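I got to the bakery at a quarter past four in the morning, which I'd been told was late. The owner of Altusmont already had her first trays in and flour up to both elbows, and she handed me a coffee before I'd gotten my coat off. I'd been asking her for an interview since March, and she kept saying she had nothing to say. Then she talked for two hours straight!

She opened the place after 11 years of teaching middle school math. "I loved the kids," she told me. "I did not love the meetings." Her savings at the time came to $3627, and she can still tell you where every dollar of it went (mostly into a used deck oven that she named Obi, and that she still swears at daily).

I asked about the bread, of course. The loaf people line up for is the dark rye, which she bakes at 700 grams because her grandmother's pans were that size. She tried a bigger one for a while and the middles came out gummy. "People were polite about it," she said. "Polite is terrible. I want them to come in and yell at me."

The starter lives in a crock on the lowest shelf and gets fed twice a day. On vacations it goes with her, in a cooler, buckled into the back seat. Last summer that meant the whole drive to Zaltlow and back, with the windows down because the car smelled like beer.

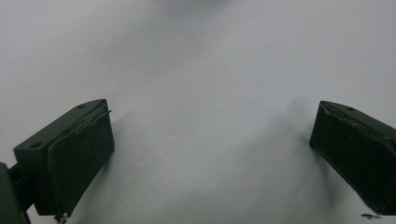
Did she ever think about quitting?

"The second winter, every single night. The boiler went, then my helper moved away, and I was selling maybe half of what I baked. I'd sit on a flour sack and do the math, and I'm good at math, so that made it worse."

What pulled her through was a standing order from Ovaseck, the little grocery down by the river. They wanted rolls, plain white ones, over 300 a week. She wasn't thrilled – she'd gone into business to make rye – but the rolls paid for the boiler, and these days she's kind of fond of them. I ate two while she was telling me this, with butter, still warm, and I'd say she should be.

By six there were people at the door and she was talking to me over her shoulder. I asked if she'd ever open a second shop and she laughed so hard she had to put the peel down. "With what hands?" she said. Then she bagged me a rye, wouldn't take my money, and told me not to cut it until noon. I made it to nine-thirty.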